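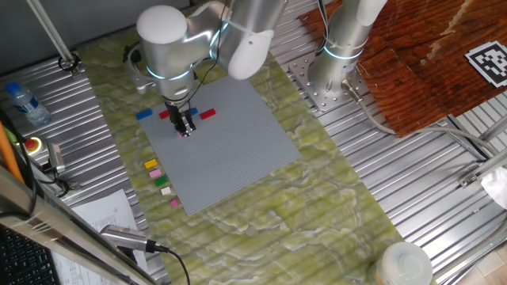

About us

We're Bassey. Small outfit in Luvthorpe, upstairs from a tile showroom. We collect demonstrations for people who are teaching robot arms to do things with their hands, or what passes for hands. Picking up, putting down, pressing one brick onto another. Somebody has to show the machine first, lots of times, and that somebody is us.

Page last touched December 29, 2019, bit of a rush before the new year. Old one still had the wrong phone number on it so anything is an improvement.

How we got going

Baptiste and Thibault Perrin, brothers, one van. They used to mend packing machines. In April a customer asked if they could record an arm being guided by hand through a small sorting job, and could they do it again the next day, and then again with the parts moved. That was job number one. Nayara Guerra joined for job number two and more or less wrote the way we do everything since.

What we do all day

Set the bricks out. Start recording. Operator drives the arm through the task, gripper closes, brick goes where it's meant to, stop recording. Label it. Move the bricks. Again.

Bricks because they're cheap, the sizes never vary and a learning system can't get away with nearly. A stud is either lined up or it isnt. Colours help too, you can ask for the red one and check whether you got the red one. We keep the baseplate at odd angles on purpose. If it's always square to the table the system learns the table and falls over the first time somebody nudges it.

We keep the failures. Drops, misses, brick goes in skewed. Marked as failures, filed next to the good ones. Some clients want them, some don't, everyone gets asked.

Vavska

Our own set, named after a lake Kadri used to swim in. 568 finished demonstrations at the last tidy-up, of which 157 are two-arm. Two-arm takes far longer, one operator has to hold still while the other moves and people are bad at holding still. Each recording comes with:

Camera video
Joint positions for the arm, time-stamped
Gripper open/close
A plain sentence saying what was asked for ("put the pink brick by the long red one")
Pass or fail, and who marked it

The sentence gets written before the recording and not after. We had a batch of 176 where it was done after and the wording had drifted to match whatever the operator did. Threw out the lot of the wording, kept the movement. Sore point still.

Who's here

Baptiste Perrin. Runs the place, quotes, invoices, answers the phone if he can find it.

Thibault Perrin. Mounts, cables, clamps, anything bolted down. Ask him before you move a camera. Please.

Nayara Guerra. Plans the tasks and trains new operators. Reckons on roughly a week before a newcomer's recordings are worth keeping, and those first ones go in a practice folder that nobody outside sees.

Kadri Adomaitis. Labelling and checking. Two people mark every recording separately, Kadri settles the ones where they disagree.

Yannick Bodin. Software, storage, the nightly copy. Also looks after the link with Moltivdale, who train on what we send and tell us which tasks their system keeps getting wrong. Those go to the top of next week's list.

Working with us

Send us the task in ordinary words, plus the parts if you have them. We do a short trial batch, you look at it, then we talk about numbers. We don't do anything involving liquids at the moment. Nor food. Cloth, ask, we're trying it out.

Your recordings stay yours. Nothing goes into Vavska unless you've said so in writing.

Operators

Usually looking for one or two, part time. No robotics background needed, patience is. Shifts are short, it's tiring on the eyes and wrists, and there's a proper break between sets. You'll be shown the emergency stop before your shown anything else.

Visits

Fine by arrangement, mornings are best. Side door, not the showroom. Ring the top bell and give us a minute, if we're mid-recording we'll finish the take and then come down.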